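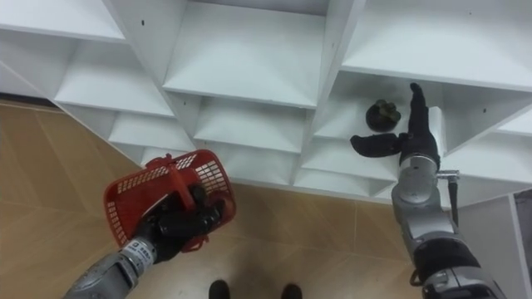
Our group tested the Prillar, a two-port switch that lets one keyboard and monitor serve two computers. The maker's sheet promises instant changeover. We doubted it, and ran 200 changeovers between a Riltovico desktop and an older laptop. Two failed outright — both on the laptop side — and plenty more left the screen blank long enough to annoy us. The sheet also calls the unit small enough for any shelf. An open square cubby in a white shelving unit would take the box, but the stiff cables are another matter. We would not buy it on the strength of the sheet alone.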